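Entrance Tidy Gallery: Keys, Trays and Hooks

The Pronis household programme collects pictures of small storage arrangements in everyday use. The present section deals with keys and the places in which they are put down. Notes were prepared by Aliki Karagiannis and were last revised on 29/10/2023.

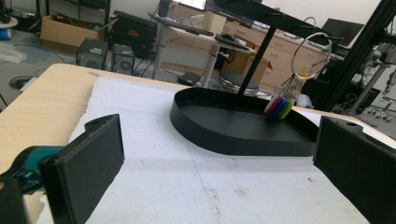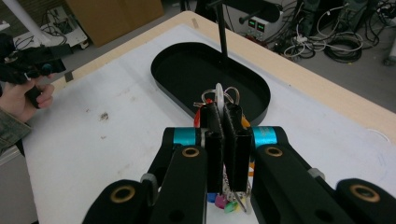

Keys with coloured tags, and a black oval tray with a raised rim and a thin upright rod at the back.

Notes on key trays

A raised rim prevents keys from sliding on to the floor when a table is knocked. An oval shape suits a narrow hall shelf, where a round dish of the same capacity would project over the front. Trays should be emptied and wiped once a month, as grit collects beneath the keys.

Notes on coloured tags

Tags allow one key to be told from another without reading a label. The household is advised to agree on a colour for each door and to keep a written list indoors. Addresses should never be written on a tag. Where a bunch has become too heavy for a coat pocket, keys in seldom use may be moved to a second ring.

Notes on hooks

Hooks keep keys in sight and leave the surface below free for post and gloves. Bunches with many tags require wider spacing than single keys.

Further sections

Shoe racks and boot mats
Umbrella stands
Letter trays (revised in March)

The complete gallery is arranged in nine sections. Requests to reproduce the notes should be addressed to Gerasimos Koutsoukos at the programme office, quoting section 8.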